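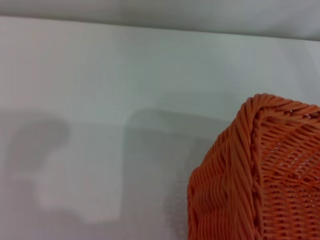 Okay, notes for session 7. I got through the math faster than I meant to last time, so I'm going slower here, and please stop me if I lose you again!

Last week we trained a grasp policy from demonstrations, and it looked great in the plots and then fell apart on the robot. The usual culprit is the camera view. Our policy, which I've been calling Clodura (it's on the repo under that name), gets two views: a wrist camera that sees close-up weave and rim, and a head camera that sees the whole basket and the arm together. The question for today is how much each one is worth.

So I took the 238 demonstrations from the Sindmont set and trained 4 versions: both views, wrist only, head only, and both views with one of them blanked out at random during training. That last trick is called view dropout, and it's the one I want you to remember.

Why would it help? A network is lazy. If the head view is enough to get most of the training examples right, it'll lean on that and barely learn to read the wrist view, and then a shadow shifts or the arm covers the rim at the wrong moment and you're stuck. Think about what the head camera can see of the rim once the gripper is over it.

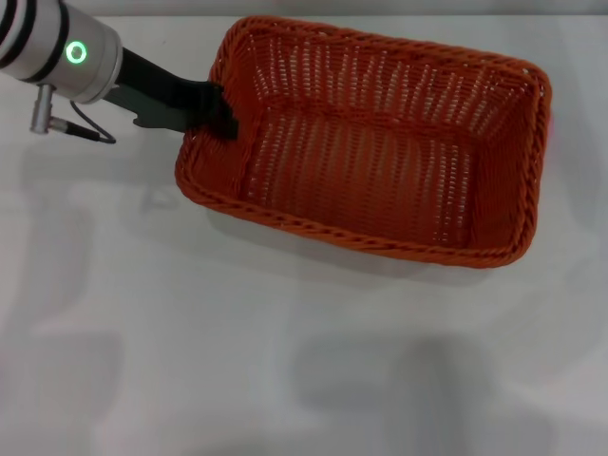
Couldn't you get the same thing by just adding a second head camera from the other side, Jirska asked, and skip the dropout completely? I like this question a lot. You'd cover more of the rim, sure, but the network could still pick a favorite view and ignore the rest, so you'd have more cameras and the same bad habit. Try it if you have the hardware!

For next time: rerun the dropout version with 2 different blanking rates, and bring me the failures along with the success rate. I want to look at those first.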